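Looking After Print, Banners and Mailing Supplies in a Small Workroom

Most small marketing outfits end up with a workroom whether they planned one or not. It might be a spare bedroom, half a garage or the back corner of an office, and it fills up with brochures, display stands, sample packs, tape, labels and boxes left over from the last show. These tips cover storing that material, fixing the damage it picks up and getting a mailing out of the door without redoing half of it.

They come from the workroom at Trillstead, where we put together sample mailings and trade show kits for clients who sell mostly through independent stores. You will need very little that isn't already in a kitchen drawer or a toolbox.

Storing printed sheets and brochures

Keep coated paper flat and off a concrete floor. Even a dry-looking slab will put moisture into the bottom box, and the brochures in it will curl toward one side. Two lengths of scrap lumber under the stack are enough.

Leave new brochures in the printer's carton until you need them. If you have to open one, fold the flaps back in and put a sheet of plain cardboard on top. Write the job name and the month on the short end of the carton, where you can read it on a shelf.

Curled sheets can usually be saved. Stack them with the curl alternating, ten or so up and ten or so down, put a cutting board on top and a full paint can on the board. Leave it for two days. Don't iron coated stock. The coating goes dull and sometimes sticks to the cloth.

Getting marks off

Pencil and light scuffs come off matte stock with a white vinyl eraser. Use the pink kind on nothing you plan to hand to a customer. Fingerprints on gloss come off with a dry microfiber cloth, and if they don't, breathe on the spot and wipe again.

Sticker residue on plastic brochure holders is a kitchen job. Rub in a little cooking oil, wait 15 minutes, scrape with an old loyalty card, then wash with dish soap. Alcohol is faster but it will craze some clear acrylic, so try it on the underside first.
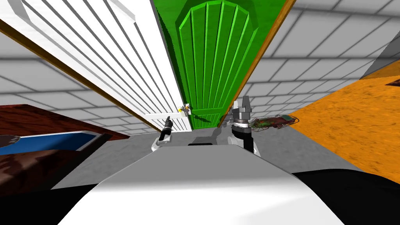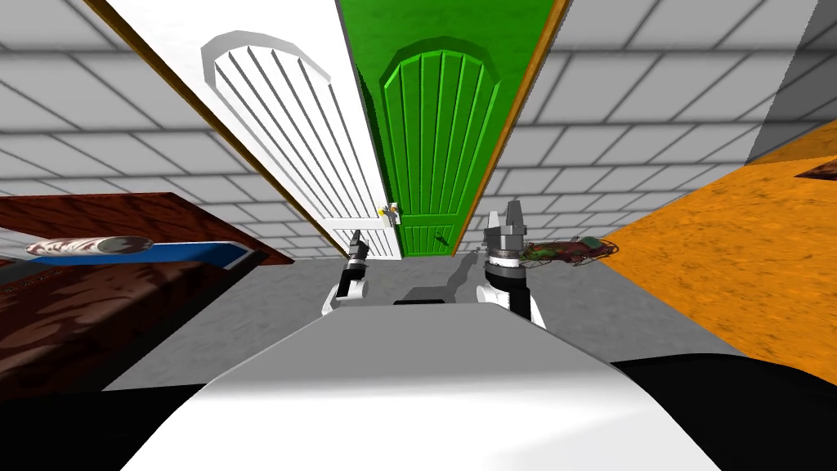
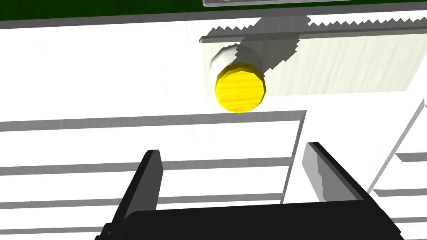 By Bontu Tilahun
Workroom tips, June 2023

Roll-up banners

A roll-up banner is ruined in one of two ways. Either the graphic creases from being wound in crooked, or the spring in the base lets go.

To wind one in, hold the top rail with both hands and walk it down slowly, keeping it level. If you see the edge of the graphic creeping past the end of the roller, pull it back up a foot and start again. Wipe both sides of the graphic before it goes in, as grit on the roller leaves small dents you will see under show lighting.

Small creases relax if the banner stands open in a warm room overnight. For a stubborn one, use a hair dryer on low from the back, moving all the time, and smooth it with a folded towel.

If the spring has gone slack, check the price of a replacement base before opening it up. We took a Leka base apart in March and it went back together fine, but it took most of an afternoon and a base costs less than that. Wear eye protection if you try it, and put the locking pin in before the end cap comes off.

Tablecloths for shows

Printed polyester cloths should be rolled on a cardboard tube, print side out. Carpet stores give the tubes away. Folded cloths need steaming at the venue and there is never an outlet in the right place.

Wash cold, no softener, and hang to dry. For coffee, blot, then use cold water with a drop of dish soap from the back of the cloth. Candle wax goes under an ice pack until it cracks off.

Tape, glue and labels

Store tape rolls on their sides in a zip bag. Once the edges pick up dust the roll will never tear straight. A roll that has gone hard in a cold garage gets most of its stick back after a night indoors.

Labels should be used within a couple of years. Old ones lift at the corners, especially on recycled mailers. Test one sheet the day before a big job - put five labels on five mailers, leave them overnight and flex them in the morning.

Glue dots are better than liquid glue for fixing a small sample to a card. Press for a full ten seconds. For heavier items use two dots set apart and not one big one, or the sample swings around and tears the card.

Setting up a packing table

Work at hip height. If the table is a folding one, raise it on short lengths of PVC pipe slipped over the legs, all cut to the same length.

Lay the parts out in the order they go in, from the side of your weaker hand toward the stronger one. Mailers come last. Pack one, seal it, weigh it on a kitchen scale and write the weight on a card where you can see it. Then weigh every twentieth packet. A packet that comes up light is missing something, and you only have 19 others to check.

Our largest mailing so far was 1,643 packets for Clornier, and it went out over 7 days with two people packing. Slamet Subramaniam kept a tally on the side of each finished carton, 74 to a carton, with the short one marked in red. I would do it the same way again, except that I would order more cartons. We ran out on day 5 and had to drive to Folton for the rest.

Blades and cutting

Snap the blade on a utility knife more often than you think you need to. A dull blade drags, and the drag is what pulls a card out of square. Use a steel ruler with cork on the back and make three light passes.

Old blades go in an empty mint tin with a slot cut in the lid. Tape it shut when it is full and write BLADES on it.

Foam board cuts cleaner with the blade held low, nearly flat to the surface. Corners that have been knocked can be pressed back between two pieces of wood in a clamp, then touched up with a white paint pen.

Leftovers

Go through the shelves twice a year. Keep 25 of every printed piece in a labeled folder and recycle the rest if the offer or the phone number has changed. Plastic lamination has to come off first or go in the trash. Mailers with an old return address can be turned inside out and used for internal samples.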